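Visits and Exchanges | Music Education

Report on a Visit to the Nestcombe Conservatory Open Day

July
By Fathima Navaratnam, Office of Admissions and Outreach, Stindville School of Music

At the invitation of the Nestcombe Conservatory, two members of the Stindville School of Music attended the conservatory's summer open day. The delegation was made up of the undersigned and Trygve Haugen, head of woodwind. The purpose of the visit was to see how Nestcombe presents its preparatory program to families and to discuss a possible exchange of students between the two schools.

Doors opened at 9:30 in the morning. Visitors were received in the entrance hall of the old building and given a printed schedule with a floor plan on the reverse. The rooms were clearly marked, although the stairs to the organ loft proved hard to find and several families arrived after the demonstration had begun. The conservatory registered 333 visitors over the course of the day, a figure its staff described as higher than last summer's.

The director, Krishnamoorthy Kulkarni, opened the program with a short address in the recital hall. He spoke of the change in the age at which students now begin formal study. Many applicants come to Nestcombe at fourteen or fifteen, having taught themselves at home on keyboards and computers, and the entrance examination has been revised to take account of this. Sight reading is still tested, but candidates may now offer a piece of their own in place of one of the set studies. Mr. Kulkarni noted that the teaching staff had been divided on the matter and that the change will be reviewed after its second year.

The delegation then attended an open lesson given by Lucyna Pietrzak, who teaches transverse flute. Her pupil, a student in the third year of the preparatory course, played the slow movement of a Baroque sonata. Ms. Pietrzak spent most of the lesson on the first eight measures, asking the student to sing the line before playing it and to mark each breath in the score. Mr. Haugen remarked afterward that the pace of the lesson was slower than is customary at Stindville and that the tone of the closing phrase had gained a good deal by the end.

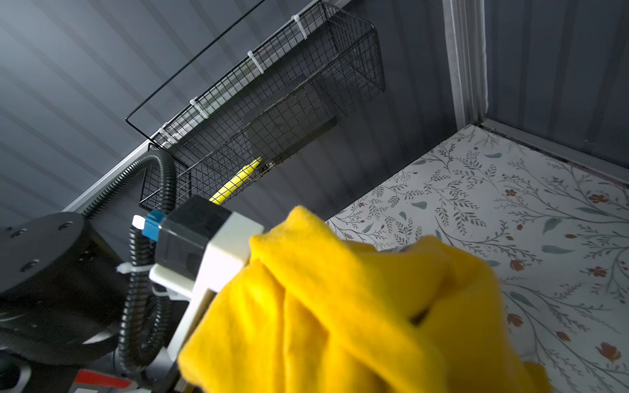
After the midday break the delegation was shown the electronic music studios, which occupy the former library on the lower floor. There are five rooms, the largest fitted for multichannel playback. Prasanna Wanigasekara, who coordinates the studio course, explained that all first-year students, including singers and string players, must complete one recorded work before the winter recess. Equipment may be reserved until 10 p.m., and the evening hours are usually full by the middle of the term.

Mr. Wanigasekara played extracts from three student works. The strongest of these, in the view of the delegation, was a piece for cello and live processing titled "Plelent," in which long held notes are gradually broken into short repeated figures. The composer was present and answered questions from the audience. A parent asked whether such work could lead to paid employment. The reply was that recent graduates had found positions in theater sound and in teaching, and that a smaller number perform under their own names.

The practice wing was open for inspection throughout the afternoon. The upright pianos there are well used, and two were out of service. Sound insulation between rooms on the north side is poor, a point the conservatory readily acknowledged. Work on that side of the building depends on funds that have yet to be approved.

The day closed with a concert in the Khan Room, a low hall seating over a hundred, with a warm and rather dry acoustic. The program included a wind quintet, a group of songs, and an improvised set for piano and electronics. The wind quintet was especially well prepared. The balance in the songs suffered somewhat from the position of the piano, which stood with its lid fully raised close to the first row.

Before leaving, the delegation met with Mr. Kulkarni and Ms. Pietrzak to discuss the exchange. Both schools favor beginning with flute and composition students, each to spend two weeks at the host institution during the spring term. Housing and the recognition of course credit remain to be settled. Nestcombe will send a draft agreement, and Mr. Haugen will review the lesson requirements with the Stindville woodwind faculty on its arrival.

The School thanks the staff and students of the Nestcombe Conservatory for their courtesy. Members of the faculty who wish to consult the open day schedule and the revised entrance requirements may request copies from the Office of Admissions and Outreach.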